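2024-06-02

Up before the alarm and got the laundry started while it was still cool. Two loads. Towels first, then the colored things, which I had been putting off since the middle of the week. The machine did its usual walk across the floor during the spin, so I stood with my hand on the lid for the last few minutes and read the back of the detergent box.

Breakfast was toast and the last of the Costasari coffee. I have gone through that bag faster than I meant to. There is a smaller one at the store for less, but it works out worse per cup, so I will wait until the big one is marked down again.

The plan for today was the bedroom and nothing else. I wrote that down last night so I would stick to it. The kitchen can wait and the hall closet can wait.

Started with the bed, since everything gets sorted on it. I pulled the cover as flat as it would go, but it still rises in the middle and I have stopped fighting it. A hump doesn't matter much for towels. It does matter for shirts, because the sleeves slide down the slope while you are working on the front. I did the towels in thirds and took them to the bathroom shelf, then came back and started on the blue things.

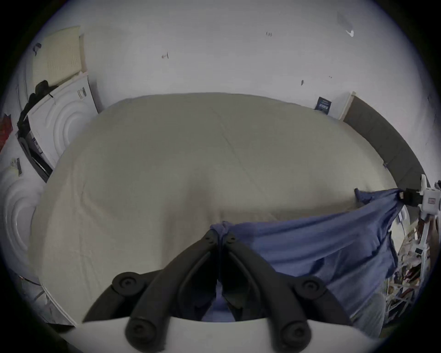
Blue cloth on the bed, one corner pulled up.

I should have cleaned the wall before I did any of this. With the bed made up and the light coming in, the marks show more than they do at night. A short dark scribble up near the middle, a couple of small dark spots, and the gray smudge off to the right near that little white thing on the wall. I tried the smudge in March with a damp sponge and got nowhere. I have 40 square feet worth of leftover paint in the can, according to the label, if it hasn't dried out. Will open it next weekend and see. If it has gone to rubber then it is a trip to Drumberg for a new one, and they will try to sell me the large size again.

Stopped for a while to answer messages from the building office. They want everyone to confirm the meter reading by the end of the week. Mine had gone up by 300 since the last one, which seems high for a spring when I hardly had the heat on. I wrote both numbers inside the cupboard door so I can check again in a month. I suspect the dryer.

Back to the folding. The blue took more time than the whole stack of towels. It is soft and it doesn't hold a crease, so when I bring the front half over, the near edge sags and the right end bunches. The way that works best for me is to lay it out wide, smooth from the middle toward the ends, then take hold of both near corners together and bring them over in one go. One corner at a time always comes out crooked. I have read that you should fold on a hard table, and I am sure that is right, but my table has the sewing machine on it and half a curtain.

The curtain is another thing. I bought the fabric from Chege, two panels' worth, and have hemmed one. It has sat there for weeks. I moved the pins into a jar today so that at least they are not loose on the table. Counts as progress.

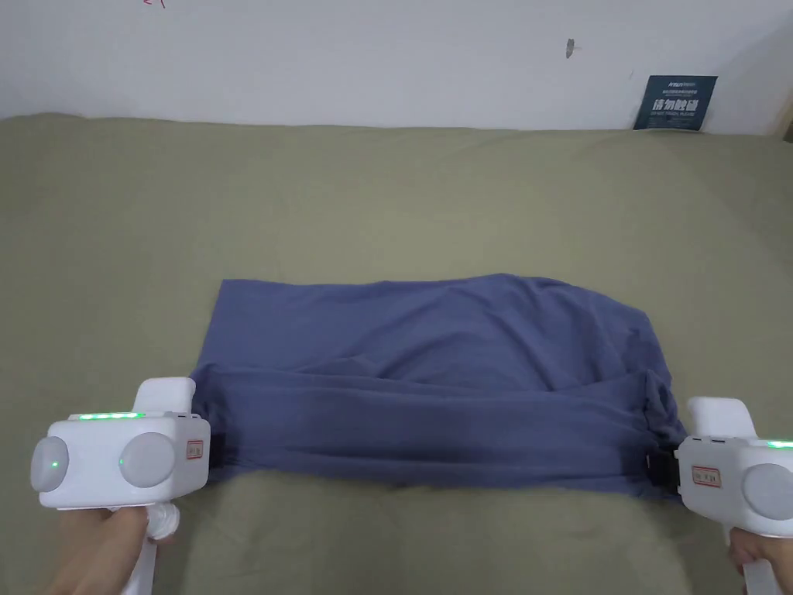
After lunch

Leftover rice with an egg and some cabbage. Ate standing at the counter and then washed the pan right away, which I don't always do.

Looked up the price of a proper folding board and a small chest of drawers. The Drikero one I liked is 900 now. There is a bigger one with deeper drawers for 2,000, and I closed the page when I saw that. The drawers I have are fine except for the bottom one, which drops off its runner if you pull it past halfway. I took it out, rubbed candle wax along both sides and put it back. It runs better. It still drops if I forget and pull too hard, but I can live with it.

Went through the socks while I had the drawer out. Threw away four with holes and kept two odd ones for dusting. Found the spare key to the mailbox at the back, under the lining paper, where I must have put it to be safe. It is on the hook with the other one now.

Then I returned to the last of the blue. By this time the light had moved and it looked a good deal darker than it did in the morning, closer to navy. I spread it out on the green again and pressed it down from one end to the other, and it went back to being crumpled as soon as I let go of it.

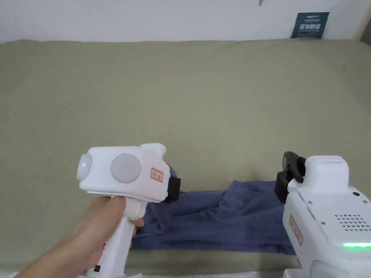
I thought about ironing and decided against it. The iron has been leaving a brown drip since I used tap water in it, and I don't want that on anything I wear outside. Distilled water is on the list, along with sponges, light bulbs and rice.

Swept under the bed last. More dust than I expected, one pen, and the cap to a different pen. Opened the window for an hour to air the room out and closed it when the neighbor's grill got going.

Soup for dinner. The second load of colored things is still on the rack and should be ready by morning. Need to call the building office about the meter before noon.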